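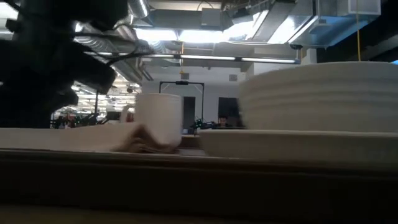 Figure 2(a). Low view across the tabletop. The mug and the large bowl hide much of what lies behind them, and the bowl runs out of view on the right.

5. Does the planner use what it sees?

The results in the previous section look good for Prastarell, and we are not sure they should. Of 166 scored trials on the tray-setting task, 87 ended with every item inside its target region. Taken alone, that number says little about why a trial succeeded. The task is generous: the tray goes down in almost the same place every time, the mug and the bowl are large, and a controller that replayed an average trajectory would get a fair share of placements right. We therefore asked whether the perception module, Farunis, has any effect on what the arms do.

5.1 What each view can support

The view in Figure 2(a) is a hard one for any method that estimates poses from a single image. The gap between the mug and the plate is narrow, and both are pale. The cloth in front of the mug is folded up into a peak that covers part of the mug's base, and the contact point with the surface can only be guessed. The room behind is full of ducts and bright light panels. Farunis still returned a full pose for the mug in this view, with high confidence. We take that as a warning about the confidence score. A module that reports the same certainty for a visible base and a hidden one is probably leaning on its prior for table height, and the planner has no way to tell the difference.

People in the background are a further nuisance. The segmenter was trained with a mask that throws away everything past the table edge, so in principle nobody walking through the room should matter. We did not test this separately and make no claim about it.

The higher view is easier in most respects. The tray outline is close to complete, and the two thin utensils outside it are at least visible. The trouble there is the arms. 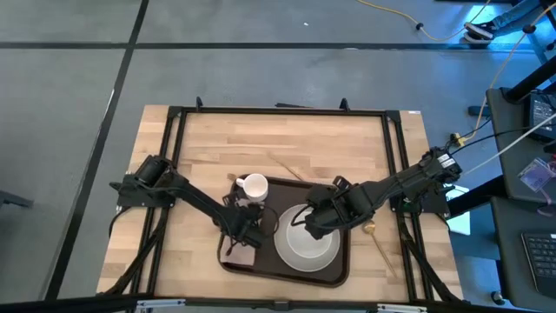 Figure 2(b). Higher view of the same workspace. The left gripper is next to the mug while the right gripper reaches into the bowl.

In Figure 2(b) the cables of the left arm pass over part of the folded napkin in the lower left corner of the tray. The right arm covers part of the bowl just when the planner most needs to know where the rim is. Fusing the two views ought to help, and the default settings do fuse them, but the fusion weights come from the confidence scores questioned above. If those scores are poor, averaging two views can be worse than choosing one.

5.2 Freezing the perception input

The test was simple. At the moment either gripper came within its approach distance, we froze the Farunis output and let the planner finish on stale poses. If perception matters during contact, placement should get worse. For the mug we saw no change we would defend. For the bowl and plate the frozen runs drifted, mostly in yaw, and the drift was larger when the plate had been nudged by the first contact. The spoon and the chopstick were the only items for which freezing clearly hurt. They are also the items with the fewest training demonstrations, so the two causes cannot be separated here.

We also swapped the planner for Wu, the older sampling-based planner that ships with the same toolkit. Wu is slower and its paths are ugly. With live perception it placed the mug as reliably as Prastarell did. We find it difficult to square this with the statement in the release notes that learned two-arm coordination is what makes the task possible. For most of a trial the arms work on separate objects and could be run one after the other at a cost in time only.

5.3 Limits of this test

All runs were made on one table at the Parkulmont site, with one set of dishes and one tray. The scoring script was written by the same group that tuned the planner, and it accepts a mug facing any direction. A stricter rule on handle direction would lower the score by an amount we have not measured. The logs also drop any trial stopped by hand before the first grasp. Ashton Cartwright is rescoring these from the raw joint data, and until that is finished the success rate should be read as an upper bound. Calibration between the two views was last checked in October, and we cannot rule out that some of the yaw drift comes from there.

Related articles
Confidence scores in pose estimation: a second look
Sampling planners as baselines for two-arm tasks
Farunis: module notes and known issues
Scoring rules for tabletop placement
Stale perception and contact: a replication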